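El descuento se ha quedado viejo

El reglamento vigente deja en manos del árbitro una magnitud que cualquier cronómetro mide mejor. En la liga regional de Pesura, el tiempo añadido se estima a ojo y se comunica con un cartel. El margen de error no consta en ningún acta.
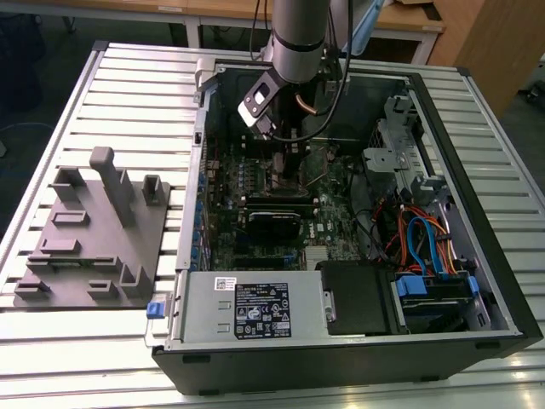

¿Qué cambiaría con el reloj parado?
Dos partes de 30 minutos de juego efectivo sustituirían a las actuales, y el cronómetro se detendría en cada interrupción.

El Urngate defendió un 1-0 ante el Rundell con cinco cambios y dos lesiones en el tramo final. Se añadieron 4 minutos. Con balón en juego se disputó apenas una parte de ellos.

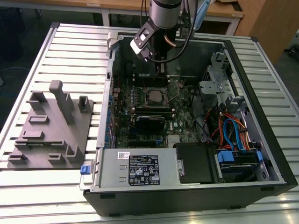

Doolan, marzo

La objeción habitual es el coste. Un cronometrador por partido resulta asumible, incluso en campos con menos de 20 abonados. La segunda objeción, la tradición, carece de contenido técnico. Perder tiempo es hoy una conducta rentable y conviene que deje de serlo antes de la próxima temporada.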